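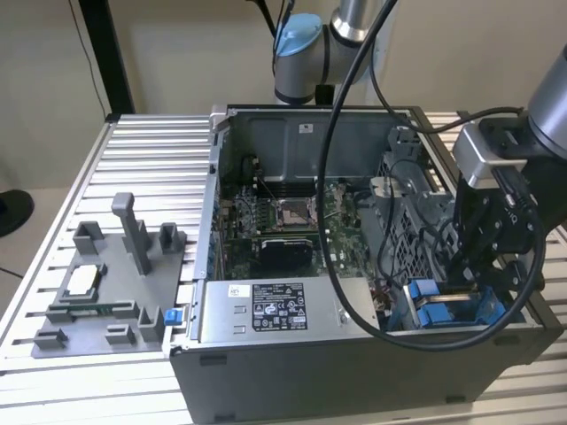

**À quoi sert l'argent récolté par la marche de Divmont ?**

Il finance les trajets des enfants hospitalisés loin de chez eux, et les nuits d'hôtel de leurs parents.

## Appel à participants : marche solidaire de Divmont

L'association Goma cherche 100 marcheurs pour sa boucle du mois d'août ! Départ devant la halle de Divmont, passage par l'étang d'Osow, retour à travers bois. Deux parcours au choix, l'un et l'autre balisés, et une soupe froide à l'arrivée (la recette change chaque année, on prend vos idées).

L'an dernier, nous étions 56 au départ et 174 familles ont reçu un coup de pouce dans l'année. On aimerait vraiment aider plus de monde cette fois-ci, alors parlez-en autour de vous !

**Pour s'inscrire**

- avoir 12 ans ou plus (les mineurs marchent avec un adulte)
- réunir au moins 2 parrains, qui donnent ce qu'ils veulent par kilomètre
- déposer la feuille de parrainage à la librairie Pollock, à Divmont

Aucun niveau sportif demandé, on s'arrête souvent. Les chiens tenus en laisse sont les bienvenus, les poussettes aussi, mais seulement sur le petit parcours.

Nous cherchons également des personnes pour tenir les ravitaillements et accueillir les marcheurs le matin. Dites-le sur la feuille, en bas.

Goma, le 2/1/07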